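Week 4 handout, continued: learning from demonstrations with two arms

Last time we stopped partway through behavior cloning, so let me pick up there and go a bit slower (a few of you asked me to, and I'm glad you did!). The policy looks at the camera view and the joint readings, and it predicts a short stretch of motion, what we've been calling a chunk. Jillisar, the setup we'll use for the February lab, predicts 25 steps at a time, runs the first 11, and then looks again.

Why not run all 25? Well, think about a soft toy. It sags and rolls when you touch it, and a plan made before contact gets stale in a hurry. A bowl is kinder to you, though it can still tip or slide while the fingers are closing, so the policy needs a fresh look there too.

Kuldeep Dhillon recorded 700 demonstrations for us, and 679 were left after he took out the ones with dropped camera data. Please use the cleaned set, and please, please don't shuffle individual steps between training and validation! Split by whole demonstration. Neighboring steps look almost the same, and your validation loss will come out much prettier than it deserves.

For next class, read the Gutel notes on chunk length and come with a guess: what happens if we run only one step before looking again?
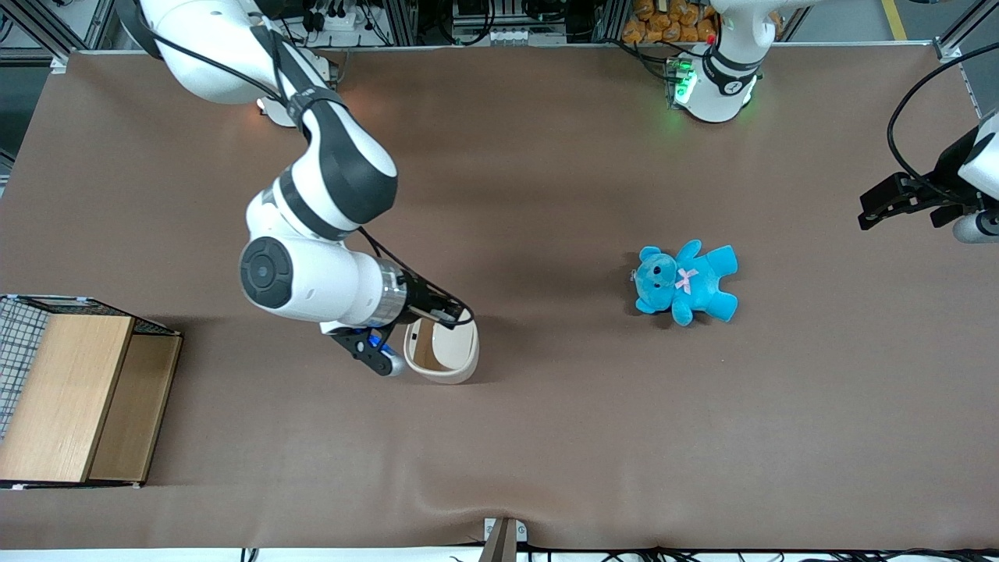 Figure 4. Two-arm tabletop setup, with the bowl near one gripper and the teddy bear on the table.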